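Stultby Neighbors Help Board
Home > Household > Kitchen and Wood

Is "food safe" cutting board oil really any different from the drugstore stuff?
Posted by Mandla Venter, Thu 17 September
Viewed 2,959 times

I bought a maple board from a stall at the Stultby market. The seller told me I had to use their own conditioner on it, sold under the Flirketti name, or the wood would "starve." Those were the words on the card that came with it. The bottle is tiny and costs more than I usually spend on a week of lunches.

I've got a few problems with this. First, wood is dead, so I don't see how it can starve. Second, my mother owned one board for most of my childhood and I never once saw her oil it. Third, the ingredient list on the bottle says mineral oil and "botanical blend," and when I wrote to ask what the botanical blend was I got a coupon back.

My neighbor uses olive oil and says it's fine. Another neighbor says olive oil will make the house smell like an old frying pan by December. They can't both be right, or maybe they can.

So: do I need to oil it at all, does the type matter, and how often? Please, no links to shops. Also, the card says never to let lemon touch it, and everything else I've read says to clean it with lemon. I'd like somebody to explain that one.

Comments on this post
dunmore_k: "Starve" is good. Mine came with a card saying the board would "remember" how I treated it.
Mandla Venter: I would have asked for my money back.
pennyroyal: Does it have feet? Boards with feet warp less, or so my brother-in-law claims. He sells feet.

3 replies, sorted by votes

grainside
Member, 300 posts

I refinished furniture for a living until my knees gave out, and I've heard the starving speech in every possible form. Oil doesn't feed wood. It soaks in a little way and slows down how fast water gets in and out. Water moving in and out fast is what makes a board cup or split along a glue line, so there's a point to oiling it, just a much duller one than the card makes out.

Plain mineral oil from the drugstore, the kind sold as a laxative, is what I use. Check that the label says it's for internal use and has no fragrance. I can't tell you what's in a botanical blend and I wouldn't pay for one until somebody could.

Your second neighbor is right about olive oil. It can go rancid, and a board that's been soaked in it gets sticky and smells stale. People who say it's fine usually use so little that it never builds up, or they've stopped noticing.

How often depends on how you treat it. Forget the monthly schedules. Put a few drops of water on the board. If they sit up in beads, leave it alone. If they sink in and leave a dark spot, oil it that night.

The way I do it:

Wash and dry the board, then stand it on edge overnight.
Warm the oil bottle in a bowl of hot tap water if you like. I've done it both ways and never saw a difference.
Rub it on with a rag, both faces and all the edges. The end grain drinks the most.
Leave it a few hours and wipe off whatever is still wet.
Do both sides every time, even if you only cut on one. A board oiled on one face is asking to cup.

On lemon: a rub with half a lemon and some salt, rinsed off, won't hurt maple. It helps with the onion smell. It doesn't disinfect anything, whatever the magazines say. Leaving juice sitting on it all afternoon is a bad idea, and I suspect that's where the card's version comes from, after a few rounds of being copied by people who don't cook.

Comments on this reply
Mandla Venter: The water test is the first thing I've been told that I can check for myself. Mine sank straight in. What about wax on top?
grainside: Beeswax and mineral oil mixed is nice to the touch and beads water longer. It wears off where you cut. Optional.
tallow&twine: Disagree, wax is essential.
grainside: Essential for what?

SukprasertKitchen
Member, 2,006 posts

Everybody overthinks this. I've used Cadon board cream for years and my boards are gorgeous. Just buy the cream. Never mineral oil, it's a petroleum product and you're eating it.

Comments on this reply
dunmore_k: What's in the cream?
SukprasertKitchen: It's natural.
dunmore_k: So is petroleum.
Mandla Venter: I found a jar at the hardware store and read the back. First ingredient is mineral oil.

oldharbor_ruth
Member, 396 posts

Mostly I agree with grainside, with a couple of things from someone who ruined two boards before keeping one.

Your mother's board may have been fine because she dried it properly. I'd put drying well ahead of oil. Both of mine died of being left flat on a damp counter. One of them was oiled faithfully and it still bowed enough to spin when I leaned on it.

Don't trust color to tell you that a striped board needs oil. Planks in the same board can be quite different shades to begin with, cream next to honey, and a darker band may be nothing more than a darker piece of wood. I once spent a whole evening working oil into a pale strip that was never going to match its neighbor.

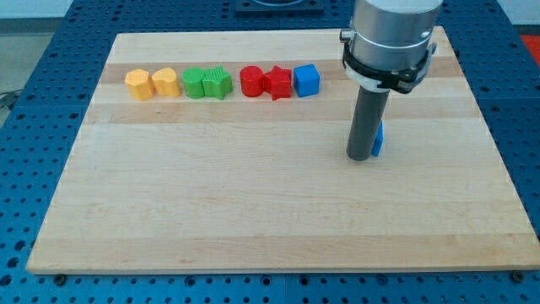 Some other things people will tell you

Walnut oil. It hardens over time, which mineral oil doesn't, and I like the look. But it takes days, the bottle in your pantry may not harden well, and it's a nut oil, so think about who eats at your house. "Probably fine" isn't a phrase I'd use with an allergy.

Bleach. A weak solution on a board that's had raw chicken on it is reasonable. Follow the dilution on your own bottle and rinse. I keep a cheap plastic board for chicken and skip the argument.

Sanding. Fine for knife marks and fuzz. Go with the grain, wipe it down, and oil it again afterward because you've just taken the treated surface off.

Dishwasher. No. I've met people who swear theirs survived, and when I ask how old the board is they got it at the holidays.

As for the seller, I'd use up the tiny bottle if you already paid for it. It won't do any harm that I can see. Then buy the drugstore one.

Comments on this reply
Mandla Venter: I didn't pay for it, I only bought the board. I did keep the coupon out of spite.
pennyroyal: Still nobody has answered about the feet.
oldharbor_ruth: Feet let air under it. They also mean you can only use one side. Stand it on edge to dry and you don't need them.
pennyroyal: I'll tell him but he won't like it.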